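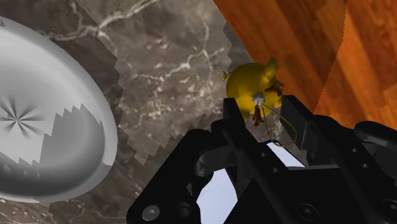
How to get candle wax out of a tablecloth

First, leave it alone. Wax that is still soft wants to travel, and a napkin will gladly help it. Blow out the candle, move the gravy, finish dinner.

Once the wax has set, put the cloth in the freezer for 2 hours. A bag of ice works if your freezer looks like mine. Then lift off what you can with the back of a butter knife. Go slowly on anything with a loose weave - I put a hole in a good one last July and now keep a fruit bowl on it.

What remains is a greasy patch. Lay the cloth between plain paper towels on the ironing board. Set the iron to low, no steam, and press for a few seconds at a time. Move to clean paper as soon as it shows a spot. Printed towels will give you a stain with ducks in it.

Colored candles leave dye behind. Dab the back of the mark with rubbing alcohol after testing it on a hem. Fredy Zapata swears by dish soap for this step, and for red candles he may be right. For ivory ones I've never seen a difference.

Wash as the label says and hang it to dry. Keep it out of the dryer until the mark is completely gone.

Polyester: skip the iron and use a hair dryer on warm.

Updated 2024-08-16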